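NOTES FROM THE AMUNDSEN STREET TENANTS

Quick one this month, sorry, the printer is booked for 7 and I still have the stairwell copies to fold.

Main thing: the laundry room. It is open again as of Wednesday, August 31, 2022. Two of the machines work. The third one has a sign on it and the sign means it. Grikard (the management company, for the new people) say the part is on order. They said that in the spring too. If you get charged and the machine doesn't start, write down the time and the machine and put a slip under the door of 15. We need these on paper, Grikard won't take them over the phone any more. 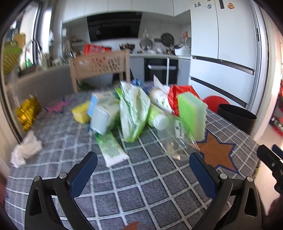
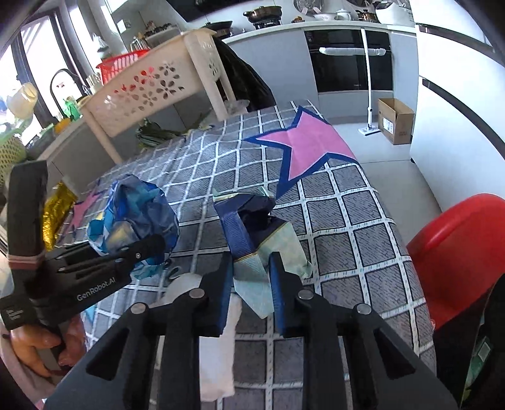 Top: sponge, carton and tube on the plaid cloth. Bottom: the cloth with the pink stars.

Water. Off on the Losine Road side for a morning in September, they havent given us the day yet. When we know it goes on the front door. Fill a pot the night before. Last time it came back brown, so run the cold tap in the bath for a bit before you drink anything or put a wash on. Top floors got it back last, same again probably.

Hallway lights - fourth floor is fixed, second floor is still out by the elevator. Reported twice. Silvia Ďurica has the reference number, it's 1572, quote it when you call. Seems to get you past the first person at least. Please do call, even if you think somebody else already did. They log each call and the log is what we get to show at the meeting.

The meeting. Still first week of September, in the room behind the bike storage. Bring your own chair if you can, we ran out last time and half the third floor stood for two hours. On the list so far: the rent letters, the laundry, pigeons, who has the key to the roof. Anything else, tell Silvia or stick a note on the board. Kids welcome, there will be a table for drawing. Coffee yes, cake if someone bakes it.

About the rent letters. Some people got one and some didn't, and the ones we've seen don't all say the same thing. Don't sign the second page until you've shown it to somebody. It looks like a receipt but it has a line in it about agreeing to the new amount. We have seen 159 of them now, which is almost the whole building, and would like to see the rest. A photo is fine. Cover your bank details first. If you already signed, don't panic, come and talk to us, there are a few others in the same boat and we are writing one letter for all of them.

Bins. The Misutier truck comes early now, before six some mornings, so the bags have to be out the evening before. In the bins, lids closed. Not next to the bins. We had foxes. Cardboard gets flattened or they leave it, and then it rains and it's everybody's problem. Big stuff like mattresses and shelves has to be booked, the number is on the inside of the bin room door. There's a sofa by the back gate, if it's yours please move it, it is blocking the stroller ramp.

Swap shelf is back up by the mailboxes. Books, jars, clean kids' clothes. No open food and no electronics with the cord cut off. Take what you like, you don't have to leave something in return.

Lost and found: one gray kids' mitten (in August??), a set of three keys on a green ribbon, reading glasses in a brown case. All with Silvia. Ring after dinner, she works early.

Still looking for someone to take over the stairwell copies on the Losine side. It's one evening a month, 7 floors, you can do it top to bottom with the elevator up. I've done it since the winter and my knee says enough. Also anyone who can translate a page or two into Portuguese, even rough.

Thanks to whoever oiled the front door. Huge diference.

Next issue when there is something to put in it. Slips and notes to 15 as always.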